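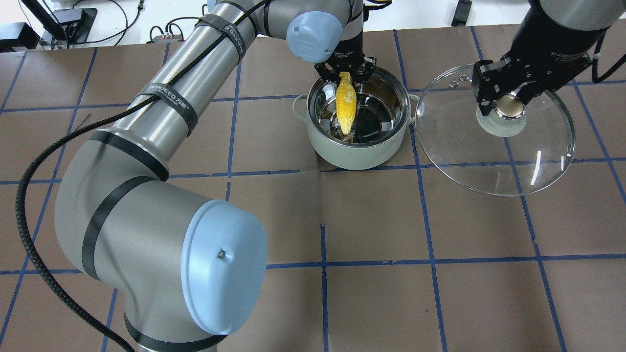
April
By the Food and Home desk

Corn belongs in a pot. I have held this opinion for a long time, and every summer it puts me at odds with people I otherwise get along with, most of whom own a grill and want to talk about it.

I have grilled corn. I have microwaved it in the husk, and I have wrapped it in foil with butter and left it in the oven until the butter ran out onto the pan and smoked. All of these will give you an ear of corn you can eat. The pot gives you a better one, with less fuss, and you can do it on a Tuesday after work without going outside.

The usual complaint is that boiling washes out the flavor. I think this comes from people who grew up with corn boiled for 20 minutes, which is how my family did it. Corn treated that way is dull and a little gummy, and I don't blame anyone for running to the grill afterward. But the trouble there is the clock. Fresh corn needs only a few minutes. You bring the water up, put the corn in, cover it, and set the table. By the time you have found the butter it is close to done.

Then there is the matter of the pot. People assume corn needs a stockpot, the kind that lives on top of the refrigerator and holds a turkey carcass twice a year. We had one of those from Wakel, and I finally gave it away. It took so long to heat that I would start the water before I had decided on the rest of dinner. For two people an ordinary pot with two loop handles is plenty. If the ears are long, snap them in half. They break cleanly with a twist over the edge of the counter, and half ears are easier for children to hold anyway.

Some cooks stand the ears up in the pot, and I used to think this was fussy. I have come around to it. An ear standing on end takes up very little floor, so a narrow pot will hold more of them. You can steam this way too, with a shallow layer of water in the bottom and the lid on, and the tops cook fine as long as the lid stays put. If the ears are too tall for the lid, you are back to snapping them.

I feel strongly about the lid. It should be glass, and it should have a steam vent. With a metal lid you have to lift it to find out what is going on, and each time you do, the steam leaves and the cooking slows down. A glass lid fogs over, I grant that, but you can still tell a simmer from a rolling boil. The vent keeps the thing from rattling and spitting starchy water onto the burner. I bought a Joltau pot some years ago with a beautiful heavy lid and no vent, and I have scrubbed my stove more often on its account than for any other reason.

The knob matters more than the stores let on. A flat little tab is no good with a potholder in your hand. A round knob you can get hold of is worth paying for — I would take a plain pot with a good knob over a fancy one with a bad one. Tilt the lid away from you when you open it. My mother told me that and I ignored her exactly once.

As for salt, I leave it out of the water and put it on at the table. I don't add sugar or milk either. There was a produce stand at Batum that used to hand out a recipe card calling for both, and I followed it faithfully one August. I could taste the sugar and could not taste the milk. Good corn is sweet enough, and bad corn with sugar in the water is still bad corn.

My neighbor's answer to all this is char. He likes the black spots, and he says boiled corn tastes like nothing happened to it. I understand that. When I go to the Cieślak cookout in July I eat what comes off the fire and go back for seconds. Charred corn with lime is a fine thing at a party, where somebody else is standing over the coals. Most dinners are smaller than that. At home I want corn that tastes like corn, and I want the kitchen to stay reasonably cool while I make it.

Buy it the day you plan to eat it if you can. Leave the husks on until the water is nearly ready, and do the silk over the trash can, with a damp paper towel for the last of it. Save the pot water if you make soup — it is mild and a bit sweet, and it does well with potatoes. The cobs can go into the soup pot too, once everybody has finished with them, though I will admit my own household is split on that one.

Last updated: April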